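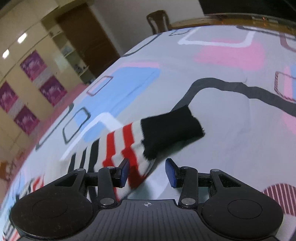 Sinan Yurt reckons the second side should open with the slow one, and after a week of grumbling I've come round to him. So that's the first bit of news on the Mészáros reissue: we have a running order!

Since my last report we've got all the tapes over from Talov (two trips, one puncture, petrol receipts to follow) and I've listened to every reel. There are 131 takes in all, far more than your grant application form had room for, and a fair few are just people tuning up and arguing about lunch. I've kept one of the arguments. It runs straight into the fiddle tune and I think buyers will love it.

The mastering is done apart from the last track, where the left channel drops out in the second verse. Ganitix have had a go and want another day on it. I'd sooner wait than put it out with a hole in it, so the test pressings have moved to March.

Money next. We're still pressing 1000 copies, with 100 held back for libraries and folk clubs as agreed. The sleeve notes have grown (my fault, I kept finding people who'd been at the Zondisville concerts and wanted to talk) and the booklet is now 40 pages. The printer's new quote is attached. It's higher than the old one, but I've dropped the poster, and the total stays inside what you gave us.

One thing I need from you: the wording for your credit on the back cover, and whether you want your logo in black or in colour. The sleeve goes off on Sunday night, so an email before then would be lovely.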